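Lulteo plant variety records, data card

Contents: leaf, flower and seed notes for 49 pelargonium selections grown at Nemside. One row per plant, tab-separated, UTF-8.
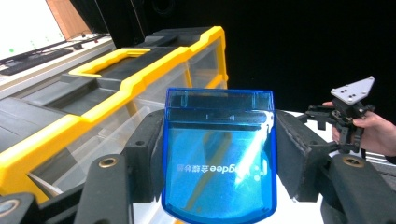

Seed lots are keyed by lot_id. The key is stored as text to keep leading zeros. Box color is a separate field, box_color, and a translucent blue plastic box is entered as "blue". Blank means not recorded.

Leaf length is in millimeters, measured on 7 leaves per plant.
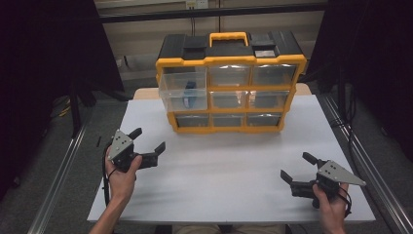 Parts organizer with yellow handle, one drawer pulled forward.

Color terms follow the Mäkelä list, version 2. 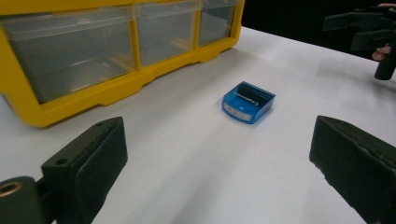 Clear drawers in a yellow frame.

Known gaps: no scent scores for June.
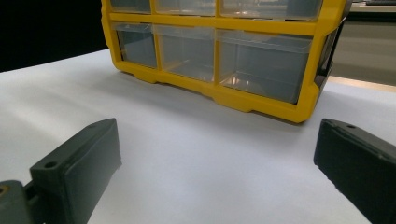 Can rows be merged with the Bidside trial file?
Use lot_id and plant_no together; plant_no alone repeats across lots.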